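Drenddale Hand Kit

The Drenddale Hand Kit is a pair of handheld grippers sold for teaching robots by demonstration. You hold one in each hand, do an ordinary household job with them, and the recording goes off to be turned into training material for a robot arm. I've been keeping this page on our hobby wiki since I bought a set, so it leans on my own experience more than an encyclopedia probably should. Please do edit it if you know better!

Background

Drenddale started out selling replacement fingers for other people's grippers, and the Hand Kit grew out of that. The first batch was 161 sets and went mostly to small labs and people like me with a spare room and too many cables. The second batch, which mine came from, changed the trigger spring and swapped the old carry bag for a hard case. My set arrived on 3/6/20 and I was playing with it before I'd finished reading the booklet (the booklet is short, but still).

There was talk of a single-handed version called the Produmley. I have only ever seen it on a price list, so if you own one, I'd love to hear from you.

What you get

The full kit has two grippers with black fingers, a marker cube for each, the cables, a spare set of finger pads and a year of the Cerinstead upload service. The cubes carry black-and-white printed patterns that the software uses to work out where each hand is and which way it's turned. It cost me £565 with postage. The pads wear out quicker than you'd hope, and a new set comes in a pack of four from the same shop.

In use

Squeezing the trigger closes the fingers, letting go opens them, and after ten minutes or so you stop thinking about it. The harder part is slowing down. My early recordings were a mess of quick little grabs, and Diệp Sầm, who looks after the Cerinstead forum, very kindly went through a few of them and told me to move as if I were carrying soup. Best tip I've had.

Kitchens are what most owners begin with, but I think bathrooms are more fun. You get shiny taps, mirrors, bottles of every shape and drawers with tiny knobs, and you're often holding something in one hand while the other is free for the next thing. A light plastic jug or cup is a lovely object to practise with – easy to grip, and it doesn't matter if you drop it. 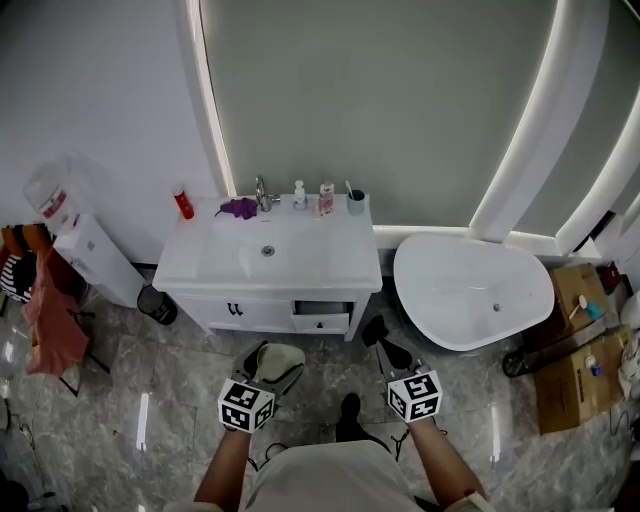 Recording and upload

Each attempt is saved as its own clip, and you add a short label such as "put cup by basin" before sending it. Cerinstead checks that the cubes can be followed all the way through and sends back anything it can't use. I've had 1,726 clips accepted so far, and I'm sorry to say my rejection pile is healthy too. Most of mine failed when I turned my wrist so far that a cube was hidden from the camera.

The label box doesn't remember what you typed last time, so I keep a text file open and paste from it. A fix was promised for July.

Compared with the Zamora

The usual rival is the Zamora, which is lighter and has a softer trigger. I borrowed one for a weekend and my hands were much happier at the end of it. The fingers are shorter, though, and I struggled with wide cups and anything with a fat handle. If you mainly want to record small things like toothbrushes and bottle caps, I'd go for the Zamora. For doors, drawers and jugs I still reach for the Drenddale.

Known faults

The left-hand cable on second-batch sets can work loose at the grip end. A wrap of tape sorts it out. The clip holding the cube is also a bit weak, and Drenddale will post you a new one free if you email them your order number. Mine took 3 days to come.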